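A Year of Writing Down What I Spend

14 November 2022

Last fall I bought a small notebook at the drugstore and started writing down every dollar I spent. I had tried two phone apps before that and quit both inside a month. The apps pulled everything from my bank and sorted it for me, and I never looked at it. With the notebook I had to write the number down myself, usually standing in a parking lot, and that made more of a difference than I expected.

I finished the year last week. A few people have asked how it went, so I'm putting it all in one place.

How I did it

One line for each purchase. Date, store, amount, and a letter for the type. G was groceries, E was eating out, C was car, H was house, K was kids. Later I added an X for anything I couldn't explain a day afterward. Rent, insurance and the electric bill didn't go in the notebook. Those are the same every month and I already know what they are.

On the last night of each month I added up the letters with a calculator and wrote the totals on the inside of the back cover. I ran out of room there in summer and had to tape in an extra sheet.

I missed some days. In February I had the flu and there is a gap of most of a week, which I filled in from the bank statement. Cash from that week is gone. I don't think it was much, because I was in bed.

Eating out

I thought of myself as a person who cooks. We have dinner at home most nights and I take leftovers to work when there are any. The E column for the year came to $2632.

That number bothered me enough that I went back and broke it down. Restaurants with the whole family were a smaller part than I would have guessed. We go for birthdays and not a lot else. The biggest piece was food I bought alone, in the middle of the day, without much thought. I bought lunch 55 times at the same place, the sandwich counter next to the Daher store on the Batbridge road. I like their sandwiches fine. I don't like them 55 times a year.

Coffee was its own problem. I drive past Wukach on the way to work and it has an easy right turn in and an easy right turn out. Coffee and whatever I bought to go with it came to $1101. I wasn't getting anything fancy, either. Medium drip, milk, sometimes a muffin. It was the muffin that did the damage.

What I changed, in order: I bought a thermos. I started setting up the coffee maker the night before, because I am never going to do it at six in the morning. And I started taking the other road, the one past the middle school, which adds a few minutes and has no coffee on it. The last one worked best. By August I was stopping once a week, on purpose, and sitting down to drink it.

Groceries

Groceries went up over the year, as they did for everyone. I don't have a lot to say about that. I tried switching stores for a month and drove out to the big one in Batbridge every other weekend. I saved some on meat and paper goods, and then I spent it on gas and on things I had no plan to buy when I walked in. The notebook for that month has a folding chair in it, and a set of glass jars.

I went back to shopping in Rumbridge. The one habit I kept was writing the list in the order of the aisles. It sounds fussy but it keeps me from wandering.

The other thing I learned is that we throw out greens. I had a guess about it before, but seeing spinach on the page three weeks in a row, and knowing two of those bags had gone to the compost, was hard to argue with. We buy frozen now. It goes in soup and eggs the same way.

The car

No surprises in the C column except the size of it. Tires in March, brakes in July. My brother-in-law, Peter Polák, did the brakes with me in his driveway, so I paid for parts and a pizza. I wasn't sure if the pizza was an E or a C. I put it down as C.

Gas was worse than last year, mostly on account of the price. There were also more trips than there needed to be. For a while I was driving to the hardware store two and three times on a Saturday for one project, a shelf in the laundry room. I now stop and write out the whole parts list before I leave. I still forget something, but I only forget it once.

The X column

X was supposed to be temporary. I thought I'd fill it in as I remembered things and it would drop to zero. It didn't. Most months it had a few small amounts in it, under ten dollars, and by the next day I could not have told you what I walked out with. Batteries, maybe. Gum. A card for somebody.

Over the year X came to $200. I stared at that for a while, because it came out so even that I thought I had added wrong. I did it again and got the same thing. My wife thinks it's low. She may be right, and I probably hid a few in H.

What my family thought

My wife didn't keep a notebook and I didn't ask her to. She did start telling me numbers when she came in the door, unprompted, and I wrote those down with a small dot next to them. I think she was curious about the totals too.

My older son asked for a notebook of his own in the spring. He wrote in it for nine days. It says "chips" a lot.

There was one argument, in May, over whether I was going to stand in the entryway of a restaurant writing in the book while everybody waited in the cold for me to unlock the car. After that I wrote things down at home.

Was it worth it

Yes, I think so. We put more into savings this year than the year before, and that's with the higher grocery bills and the tires. I can't say how much of it came from the notebook. I also got a small raise in June. But the E column was less than half in the last three months of what it was in the first three, and I know that wasn't the raise.

I found the daily part easy after a month or so. The monthly adding up stayed boring the whole way through, and I put it off until late at night more than once.

I've started a second notebook. Same brand, blue cover this time. I dropped the H and K split because I was always stuck on which one to use for things like school shoes and light bulbs for the kids' room, and I added a letter for gifts. December is coming and I would like to know.
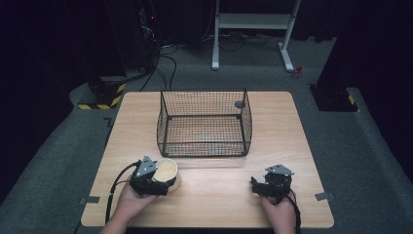

A few practical notes

Use a pen that stays in the notebook. I lost most of a week in October to looking for pens.

Write the amount with tax, off the receipt. I used round numbers at first and my totals never matched the bank.

Returns go on their own line with a minus sign. Don't cross out the old one.

If you keep a notebook like this and have a good way to handle gas station stops where you also buy food, leave me a comment. I'm still splitting those by hand.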